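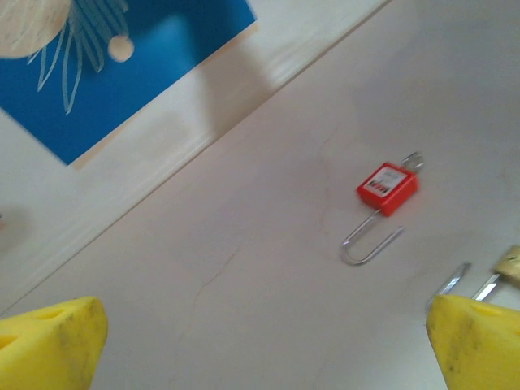 The red padlock on the bench, seen from the wrist camera.

This site uses cookies to remember your settings and count visits. Accept | Manage

Frequently asked questions about the Nakier padlock study

We have had a lovely number of messages since the write-up went online, and a good many of them ask the same things (sometimes in very nearly the same words!), so we've gathered the answers here. If yours isn't among them, do please write to us. Last updated 1/22/22.

What is Nakier, in a sentence or two?

Nakier is a method for teaching a two-armed robot to do small, fiddly jobs with keys and locks by learning from people who have done those jobs through the robot's own grippers. The work is done at the Todthorpe workshop, and the software that records and replays everything is called Clestex, which is older than the project and, we will admit, shows its age in places.

Why padlocks, of all things?

We get asked this more than anything else, usually by people who were hoping for something to do with laundry. A padlock is a very good test because so much of the job is felt and so little of it is seen. Getting a key near a keyhole is fairly easy these days. Getting it to go in squarely, and then turning it without twisting the whole lock out of your grip, is where most of our early attempts fell down. Padlocks are also cheap and easy to post, and everyone who visits already has an opinion on how they ought to be opened, so there is never any shortage of advice.

How many demonstrations did you use?

The main model was trained on 3,000 demonstrations. We also trained a smaller one on 740 of them, chosen at random, to see how much we'd lose. The smaller model was quite respectable at picking up and holding a lock but noticeably worse at turning the key, and that told us where the extra recording time was going. Each demonstration is one person, one lock and one key, from the first movement to the last.

Does one arm hold and the other turn?

Yes, and we think this matters more than any clever thing we did with the model. One gripper closes on the body of the lock from both sides and keeps it steady with the keyhole facing up, and the other comes down from above to deal with the key.
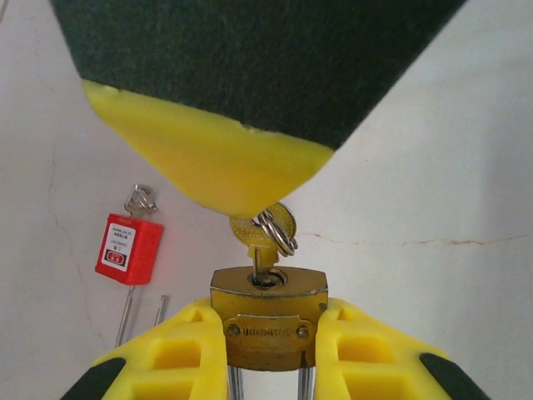 The two arms share a single policy, so the holding arm is free to give a little when the turning arm pushes. When we trained them separately, the holding arm would stay perfectly rigid while the key jammed, and you could sit there with a cup of tea and watch the two of them quietly disagree. Sharing the policy made the motion slower but a great deal gentler.

Why is the shape of the lock such a problem?

A brass padlock with a stout rectangular body gives the fingers two good flat sides to press on. The red safety lockout kind is another matter, as it has a long narrow shackle that sticks out a fair way and tends to decide for itself how the lock will lie on the bench. We kept both kinds in the study on purpose, and the results are reported separately for each.

What was the final result?

We ran 209 test trials with starting positions the model had not been trained on. The full table is in the write-up, and we'd rather you read it there, with the failures set out by type, than have us boil it down to one cheerful percentage. The commonest failure by a long way was the key going in at a slight lean and then refusing to turn.

What is the Makokha score?

It is the measure we use for how smoothly a key is turned. It runs from 0 to 2, with 2 for a turn made in one go and 1 for a turn that needed another try. Anything else gets 0, even if it looked very promising (we have had some sad moments over this).

Can I have the recordings?

We hope to release them in May, once the Clestex files have been converted into something other people can open. Join the mailing list and we'll let you know.

Contact the Nakier project, Todthorpe | © Nakier project | Back to top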